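**Fingertip kits for robot hands: what I'd tell a friend**

I've been on the Deveo care plan since March – the one where they mail you fresh fingertips and a little bottle of cleaner – and I get asked if it's worth it. Mostly yes!

- Wipe the tips before every session, dry cloth first. Get right around the base of each one, where the grime hides.

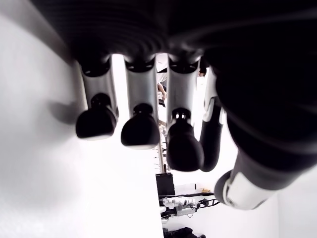
*Black fingertips, seen from just under the palm.*

- Practice on something with edges and flat sides. A puzzle cube is my favorite (cheap, and easy to spot on a white table).
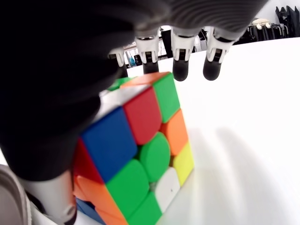

Go slow on the way down, though, and skip the cleaner that day, as it leaves things a bit slick.

- Put a tray with a rim under your work. I wasted 40 bucks on the Rieger mat before I figured that out.

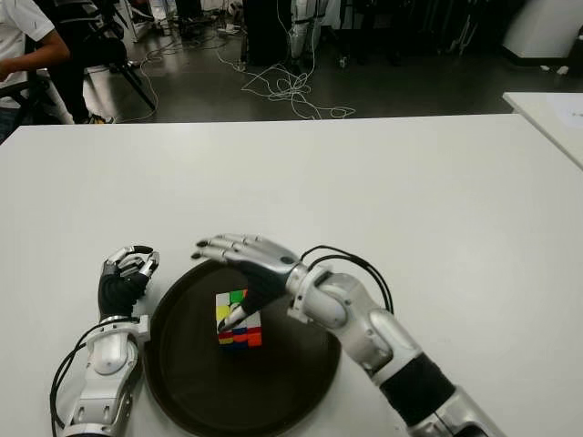 - Give your cables some slack at the wrist. Deveo's clips are too tight for my taste, so I leave them in the box.

Park both hands clear of the tray when you stop to reset. 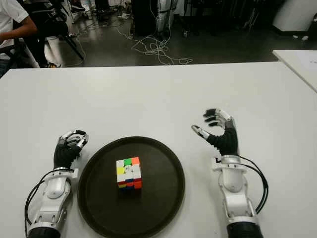 I also wipe the table then, and order refills early – shipping from Visemmont is slow.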